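Brodport's swap shelf is moving, and I got the scoop
8/3/26

So I stopped by the old library annex this morning to drop off a bag of paperbacks, and Desta Jemal met me at the door with news. The swap shelf is moving to Jumurport! Well, to the Jumurport end of town, next to the laundromat, but we all call it that anyway.

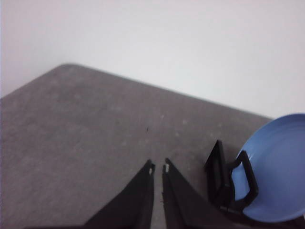 What's changing

If you've never been, the swap shelf is where you leave something you're done with and take something you'll use. Books mostly, plus puzzles, dishes and the odd lamp. I've gotten more mugs out of it than I care to admit (my husband has opinions). Desta says the annex lease runs out in December and the rent was going up by 80 dollars a month, so they started looking back in the spring.

The new room is bigger by 15 feet on the long side, and it has a ramp, which people have been asking for as long as I've lived here. Baltazar Robles is building the shelves and wants to be done in 3 weeks. I asked him if that was realistic and he laughed — so we'll see.

What it costs

They need roughly 2000 dollars for paint, lumber and the first month. Nahom Mekonnen is running a bake sale outside the hardware store, and his cardamom rolls go fast, so get there early.

Until the move, the annex keeps its regular hours. Please don't leave boxes on the step overnight, they got rained on twice last month and a whole set of encyclopedias had to go. Puzzles are fine with a piece or two missing, just write it on the lid. Oh, and they could use a hand truck if you've got one to lend.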